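Gripper trials: frequently asked questions

August
By Naomi Biwott

We get a steady run of mail from people choosing a hand-held gripper for recording kitchen tasks. Kanokwan Ongart and I have been comparing several in ordinary homes, and these are the questions that come up most.

Which grippers did you compare?

Three sets: the Drornley, the Minja, and a GenRobot.AI pair. The Drornley and the Minja were lent to us for the summer and have gone back. We paid for nothing and were paid nothing.

How many recordings is this based on?

We kept 529 recordings across all tasks. Another 40 were thrown out, mostly for operator mistakes such as starting before the cameras had synced. The discards are not counted in any of our notes on grip.

Why chopsticks?

They are thin, they taper, and most kitchens we visit have them. A gripper that does well on mugs and sponges can still let a chopstick turn between the fingers. We also like that the job needs two hands – one chopstick in each gripper, held at whatever angle the operator finds workable. The patterned handle end helps when we review footage, as any twist shows up against the fingers.

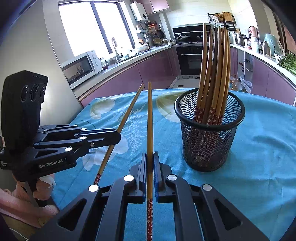 Do I need two grippers to start?

No. Pick-and-place work can be done with one, and we suggest at least 60 recordings that way before adding the second. Two-handed work is harder to do well and much slower to review. If you know you will want a pair later, buy both from the same maker. We tried mixing a Drornley with a Minja and spent most of an afternoon matching the clocks.

Does the camera position matter?

Yes, more than we expected. A camera set low gives a good view of the fingertips but loses the far side of the table. Set high, it sees more of the room and less of the contact. Check what your own gripper sees while it is holding something, as a long object can hide a good part of the view.

Does the background need to be plain?

We don't think so. Patterned tablecloths and full counters are what people have at home. We do ask operators to avoid pointing straight at a window.

How long can one person keep going?

We stop after 11 recordings and rest. Wrists get tired, and tired operators start to squeeze too hard.

Can I get the task sheets?

Yes. Write to the Fetimberg office and ask for the tabletop set. The sheets for the Vullberg controller are still being checked and will be sent out separately.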